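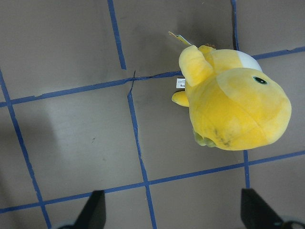
Section 3: Preparing the Sorting Table

Read this section before you cut any tape. People who read it afterward tend to be the ones who write to us about tape.

The Zivix Sorting Table Guide is meant for toy libraries, thrift stores, school sales and anyone else who takes in plush toys faster than they can deal with them. Section 2 covered where to put the table. This one covers the surface: paper, tape, and the business of setting a toy down on it properly. Allow an hour for the first table. The second one goes faster and looks worse.

What you need

One table, flat, at a height you can stand at without complaining
Brown kraft paper, enough to cover the top
Blue painter's tape
Scissors
A pencil
One shallow tray with a raised rim
One plush toy for the trial placement in 3.3

The Sikix starter box contains the tape and the pencil. It does not contain the table, although we have been asked.

3.1 Covering the table

1. Clear the top and wipe it. Let it dry completely.
2. Unroll the paper across the table with the curl facing down. If you put the curl facing up, the paper will spend the rest of the day trying to go home.
3. Smooth it from the middle outward with your forearm.
4. Fold the overhang under the table edge and tape it from below.
5. Trim the corners last.

Note: Creases are allowed. Small tears are allowed too, as long as a toy's tag or ribbon won't catch in them. Replace the paper when you find yourself planning around the damage.

Caution: Do not cut paper on top of other paper. You will cut both.

3.2 Laying the grid

1. Decide on your cell size. A cell should hold one ordinary plush toy lying down, with a little space left over. Giant bears have their own section (see 6.2) and their own problems.
2. Make pencil ticks along two opposite edges.
3. Run the tape from tick to tick, pressing as you go. Keep the roll low and don't pull hard, or the tape will stretch and then shrink back overnight.
4. Do all the strips in one direction before starting on the others.
5. Rub down every crossing with your thumb.
6. Put the tray along one side of the table, where it will hold loose tags, buttons and whatever else comes off. 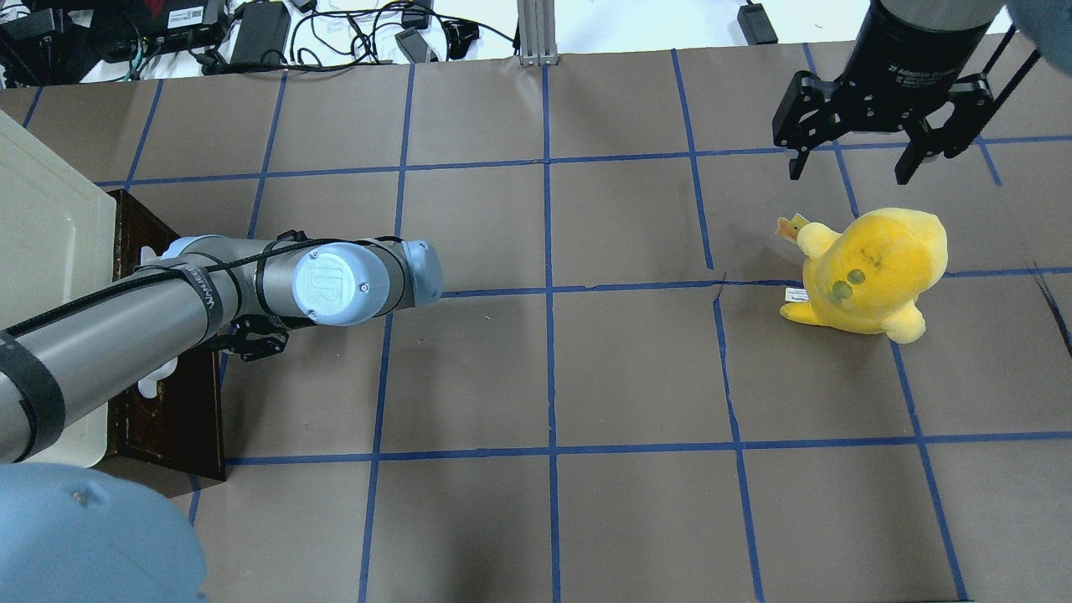

Wavy lines are fine. The grid is there so that one person can say "third row, second from the left" and another person can reach for the right toy. It was never going to be framed. If you've laid a strip so crooked that two cells have become triangles, peel it up slowly at a low angle and try again with fresh tape. Tape that has already been peeled once will hold for about 3 minutes, usually while you are still looking at it.

Note: The older Jemal edition of this guide asked for a number written in every cell. You may still do this. We stopped when it became clear that the numbers ended up underneath the toys.

3.3 Trial placement

Try the surface with one toy before you bring out the bag. A plain, light-colored plush is the best choice, as marks show up on it and you'll want the practice for Section 4.

1. Hold the toy by the body. Never lift it by a tag, an ear or a tuft.
2. Set it down inside one cell and let go.
3. Watch which way it settles. Round toys with short limbs have opinions about this and will often roll onto one side. Let them.
4. Check whether it has crossed a tape line.
5. If it has, move the toy, or read the next paragraph and leave it where it is. 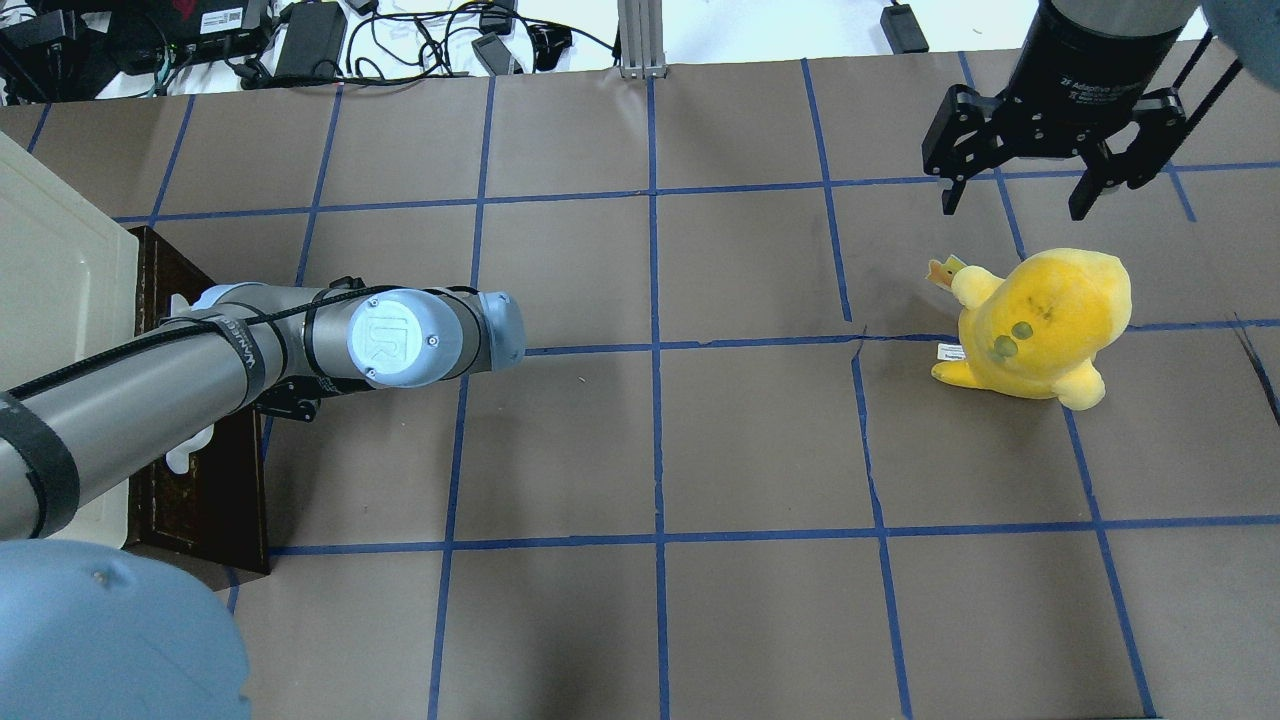
A toy that sits over a line belongs to the cell that holds most of it. If it sits over a crossing and you can't tell, it belongs to the cell nearest you. We spent a good part of May on this rule and we would rather not reopen it.

Caution: Don't tape a toy in place. Painter's tape is gentle on paint. On velvety fabric it takes a little of the nap with it and leaves a stripe you will then have to describe on the intake card.

3.4 First look

With the toy in its cell, go over it once without cleaning anything.

1. Find the tags. Note whether there is a hang tag, a sewn-in label, or both. Leave them on.
2. Look at the eyes. Press gently around each one and set the toy aside if anything shifts.
3. Follow the seams with a fingertip, especially where limbs meet the body.
4. Look for marks. On yellow plush, gray smudges show up well; on brown plush you may have to tilt the toy toward a lamp.
5. Turn it over and repeat. The side it was lying on is always the interesting one.
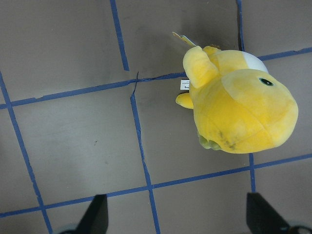
Photo: Clometti / Zivix Sorting Table Guide

Write down marks as you see them: "gray smudges, lower body" is plenty. Leave out theories about how they got there. Intake cards have a small box for remarks, and it's small on purpose.

A toy with surface marks only goes to Section 4 (Spot Cleaning). A toy with a loose eye or an open seam goes to Section 5 (Repairs), however clean it is. A toy with both goes to 5 first, then 4, and please don't wash a toy with a hole in it. The stuffing gets out and the water gets in.

3.5 If something goes wrong

Tape lifts at the ends: the table was damp, or the strip was cut too short. Wipe, dry, and run a new strip past the edge.

Paper slides when you lean on it: go back to 3.1, step 4, which you skipped.

Toy won't stay on its back: leave it on its side.

Two people disagree about which cell a toy is in: see 3.3. Then see 3.3 again, together.

Leave the grid in place overnight if you have more bags to get through. Lift the tray off before you change the paper, and empty it first.

Section 4: Spot Cleaning begins on the next page.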